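# Equipment round: the sorting bench, before we spend anything

August

We have one bench with two arms and a budget that covers 3 more like it, or 2 if we also replace the flooring and the network points. Before the order goes to Sorkar we wanted the people who sign for it to see the work the money would pay for. Mutier has quoted as well, and their figures are in the planning sheet.

The gallery is short and will stay short until the order is settled. The notes explain what the equipment does for us and where the costs sit. Prices are in the sheet, not here, as they change too often.

## What we are buying for

The returns side of the business handles footwear, mostly slides and sandals, and the job is to get pairs off a bench and into bins. It is dull work and the shoes are light, so small arms are enough. We looked at a larger single arm from Solberg and decided against it. It needs a guarded cell, and the guarding costs nearly as much as the arm.

Lead time matters more than price this year. Sorkar say 7 weeks from order. Mutier say 16, though they would include the mounting rails and a day of setting up.

## What tends to get left off the list

- Bench and rails. The arms are no use without something stiff to bolt them to.
- Cables, and spares of the same cables. They get pulled about more than any other part.
- Bins. We use the ordinary plastic sort and want them all one size.
- Spare gripper fingers. Allow one set per arm – two if the bench runs every day.
- Desk space next to each bench for a computer, with sockets. We forgot this the first time.
- Floor marking, so that benches go back in the same place after cleaning.

Training is a separate line. Hetier can do it on site on a Monday, for up to 2 people at a time, and we would rather pay for that than send staff away.

## The gallery 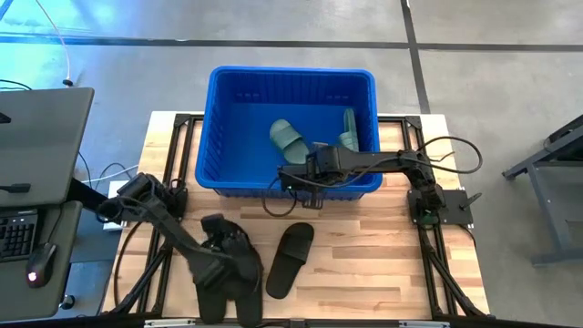
Ifeoma Eze asked whether we could start with one extra bench and hold the rest of the money until spring. Her point was that a second bench would show how much of our time goes on fetching and refilling, and that the cost of that is missing from both quotes. She would also like the spare parts ordered with the first delivery, so that a broken finger doesn't stop a bench for a week.

Two arms at work on slides: the green ones are in the blue bin, and one gripper is on the strap of a black one. The wooden top is the type of surface we have priced for the new benches.

We have asked Sorkar to requote for one bench with the option of two more at the same price. The planning sheet will be updated when they answer – please send any other items for the list before then.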